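Zandent opened its workshop to visitors for one afternoon in May, and I drove over with a notebook and far too many questions. The draw was Skullis, their kit for teaching robots by hand. You hold a pair of grippers, do a chore yourself, and the recordings go toward training a two-armed machine to do the same.

I'd read the brochure twice and still wasn't prepared for how simple it feels! The grippers sit in your hands like chunky power tools, cabled, with a gray triangular plate on top of each. Squeeze and the fingers close. The station is a wooden table between two curtained sides, and the job when my group came through was packing: get a floppy blue-and-white packet and a small clear container together without using your fingertips.

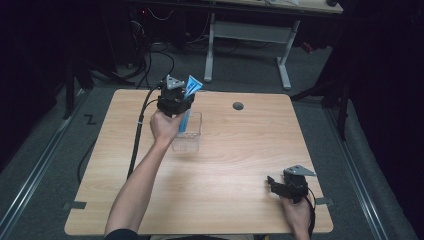
Tamer Khalaf wanted to know how many tries it takes before the recordings are any use, and whether clumsy ones get thrown out. Good question, and the guide took it seriously. For a single packing job they like to have 400 tries, and they keep plenty of the clumsy ones (mine too, I hope). A full set of kitchen and packing chores comes to about 2,000.

My own turn lasted 8 minutes. Soft packaging is the hard part, because it folds away from you just when you think you've got it, and my left hand was much worse than my right. By the end I was grinning like a kid. The kit is sold by Zoubi as well, with the same grippers and a different software bundle, but I didn't get to try that one.

A few gripes. The cables tug a little when you reach, and my wrists knew about it by the drive home. I'd love a lighter version. Stolum, who rent the kits by the month, say the wait is 22 days right now, so plan ahead if you want one for a class.

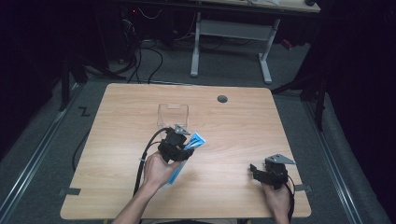
Two-handed work with the Skullis grippers at the Zandent open afternoon.

Coffee was in the front office afterward, and the engineers stayed until the last of us ran out of questions. Parking is behind the building, by the way, and the sign is easy to miss.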